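자료실 > 발표 > 자동화 도입 검토 > 발표자 노트
목록 이전 다음 인쇄

4번 슬라이드부터. 인사는 짧게 하고 바로 들어갈 것.

오늘 볼 제품은 Trukska의 양팔 정리 키트, 이름은 Lunico. 소개서 첫 장에 "구겨진 종이도 문제없이"라고 적혀 있다. 이 문장을 한 번 소리 내어 읽고 잠깐 쉰다. '문제없이'의 기준이 소개서 어디에도 없다는 점을 먼저 말해 둘 것.

(다음 세 장은 말없이 넘긴다)
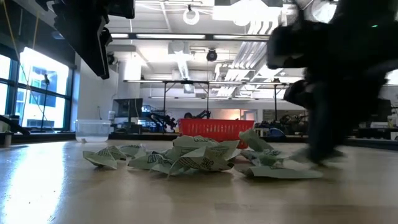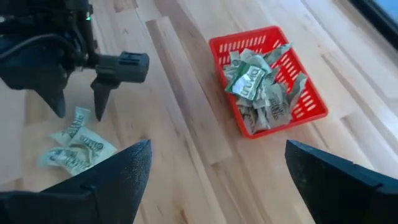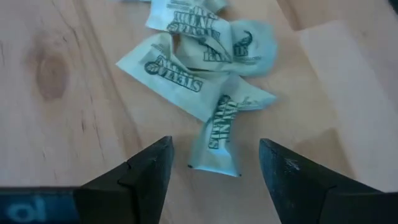 견적 이야기로 넘어간다. 월 이용료에 손가락 교체비가 빠져 있고, 영업 담당 Valter Aasen 씨에게 두 번 물었지만 "사용 환경에 따라 다르다"는 답만 받았다. 우리 Rostine 창고에서 나오는 반품 완충지는 하루 2,000장 정도다. 마지막 사진의 감미료 봉지를 다시 띄우고, 겹치고 비틀린 종이에서 한 장만 집는 성공률을 왜 따로 안 주는지 짚을 것. 벌린 손가락 사이에는 나무 상판만 보인다. 이 한 장으로는 잡는다고도 못 잡는다고도 할 수 없다. 두 번째 사진의 빨간 바구니에 구겨진 종이가 수북하지만, 그걸 누가 담았는지도 사진으로는 모른다.

소개서의 시간당 처리량은 202장. 측정 조건이 없다. 사람이 옆에서 다시 펴 준 횟수를 포함한 수치인지 질문이 나오면 "답을 못 받았다"고만 할 것. 추측하지 말 것.

비교 대상으로 Engström 견적을 한 줄만 언급. 더 비싸지만 실패 기록을 통째로 준다고 한다. 이쪽도 아직 받아 보지는 못했다.

제안: 2월 계약은 보류. 우리 완충지 한 상자를 보내고, 53번 연속 시도를 편집 없이 녹화해 달라고 요청한다. 질의응답이 길어지면 부록의 유지보수 표로 넘어간다.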